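Speaker notes, Friday session: Collecting demonstrations in simulated kitchens
Keabetswe Shezi, Wernlow

Slide 1. Introduce the group. Hanne Mustonen built the scene generator, Eetu Pesonen runs collection. Questions at the end.

Slide 2. Target for April was 4,000 episodes across 37 kitchen layouts. Each episode is capped at 60 seconds. Say why: past that point operators are mostly recovering from errors, and recoveries go into a separate set.

Slide 3. Scene variation. Wall finish, counter finish and cabinet color are sampled independently. Object placement is sampled last, after a reach check. Do not go into the sampler; Kaisu covers it in the next talk.

Slide 4. Rendered view. Leave it up while explaining background textures. Repeating patterns are the hard case for our depth estimator, and plain counters give it little to match on.

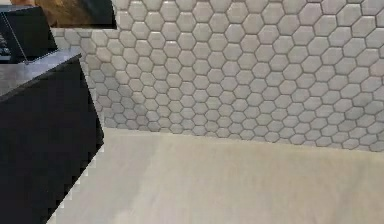
Fig. 2. Simulated kitchen corner, hexagonal tile backsplash, clear stretch of counter.

Point out the stepped edge between the dark cabinet and the counter. Ask whether anyone filters on edge quality before training. We do not yet.

Slide 5. Open items: lighting, operator fatigue, license for the Kuken assets.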